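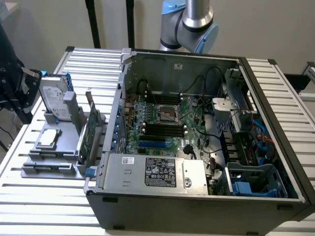
Cell 2, tower open on the slatted table, parts in fixture tray at left.

Workstation Inspection Checklist – Desktop Assembly, Cell 2
Site: Flerkow
Inspector: Celina Jakubowski
Date: December 20, 2024

1. Side panel off, case flat, interior facing up – OK

2. Processor socket and memory slots empty before start – OK

3. Tray loaded: drive, processor, expansion card – OK
Comment: Loading is now the operator's main manual task. Allow 40 seconds per tray. Z. Stelmakh asks for a second tray so he can load ahead.

4. Cables clear of the arm's path – NOTE
Comment: Black bundles loop across the upper part of the case. Operators used to move these by hand as they worked. Add a tie-back step to sheet 2202.

5. Stop button within reach of the loading position – FAIL
Comment: Button is still where the old bench operator sat. Work order 1469 open, C. Ledesma.

6. Operator training current – NOTE
Comment: Three of four signed off. N. Alhassan moved from hand assembly to fault recovery and needs the restart module by March.

7. Lifting – OK
Comment: One lift in, one lift out. Wrist complaints are down on this shift, but standing time is up – mat requested.

8. Job rotation posted – FAIL
Comment: Old roster still on the board. Some 23 minutes between faults is too long for one person to watch the cell all shift. G. Marinho to reissue.

Result: run at reduced speed until item 5 is closed.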